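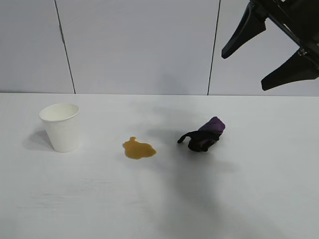 So which should you read first, the novella or the novel?

The novel, every time. The novella is set earlier but it was written later, and it gives away who is living in the lighthouse on page two.

I get asked this a lot now that I've gone on about the Putitz books to anyone who'll stand still long enough, so I thought I'd put it all in one place. If you haven't come across them, they're by Iulian Ilie, and they're the sort of young adult science fiction I would have eaten with a spoon at fourteen and am quite happy to eat with a spoon now. There are 4 books if you count the novella. I do count the novella, even though I've just told you to leave it till later.

The set-up goes like this. Lema is seventeen and has been woken up on a ship called the Mistero, and she was supposed to be asleep for another sixty years. Everybody else still is. Well, everybody except a boy called Plemau, who has been awake for ages by the time she finds him and has got very odd about it. There are 2,246 sleepers on board and the ship can only carry on feeding two people for so long, and you can probably see where that's heading. I thought I could see too, and I was wrong by about chapter 12.

I picked up the first one in October when I had a rotten cold and wanted something with short chapters. I'd got it in my head that it was going to be a romance with some stars in the background (blame the cover, there's a lot of windswept hair on that cover for a book set indoors). There is a romance! It takes its time, though. Lema and Plemau don't even like each other for the first half, and for good reason — he's been going through people's luggage. He's read all their letters. He knows things about her mum that she doesn't know herself, and the scene where that comes out is the best thing in the whole series, if you ask me. I read it at four in the morning with a hot water bottle on my feet and then had to go and stand in the kitchen for a bit.

What I like about Lema is that she's cross. So many of these heroines are secretly brilliant at archery or have a gift, and she's got a certificate in drainage. It does come in handy, but not until the second book, and even then she gets it wrong the first time and floods a corridor. She sulks. She says unfair things and then has to share a tiny galley with the person she's said them to. I believed in her completely.

The second book is where they land, or where some of them land, and I'll be careful here. Putitz is the name of the planet and it's mostly marsh. I know some readers found this one slow, and there is a long stretch about building a causeway that I may have skimmed on my first go. Second time round I enjoyed it much more. You need to know how far it is between the camp and the ridge for the ending to work, and you need to be a bit sick of the mud as well.

I had my moan about the third book on here before, so I'll keep it short. Too many new people! We get a whole second ship's worth, all introduced at one dinner, and I had to make a list on the back of an envelope. One of them is a handsome doctor, and I could feel a love triangle coming like weather. It's handled better than I feared. I still don't think we needed him, and my sister, who adores him, isn't speaking to me on the subject. 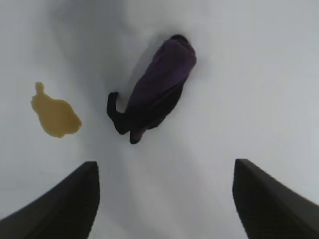 Purple cloth on white.

Now, the novella. It's called The Keeper at Low Water and it's nearly all Plemau, before Lema wakes up. I'd been dreading it a bit because I liked not knowing what he'd done with himself in all that time. But it's lovely, and so sad. He gives the sleepers nicknames. He has an argument with one of them that lasts most of a winter (they keep winters on the ship, with the lights, don't ask me how). There's a moment with a birthday cake made of soup powder that I won't spoil. If you'd read it first you'd be on his side from the start of the novel, and I think that would be a real shame, you're meant to be frightened of him along with her.

So my order would be the novel, then the marsh one, then the novella, then the dinner party one. I know that puts the novella in a funny place. It comes just after you've found out what was in the letter from the ridge, though, and you'll want to be back on the ship by then.

The only thing I can't help with is whether there'll be another. The last page leaves a door open, quite literally, and I've heard nothing since. I've started the marsh one again in the meantime, and I'm up to the causeway.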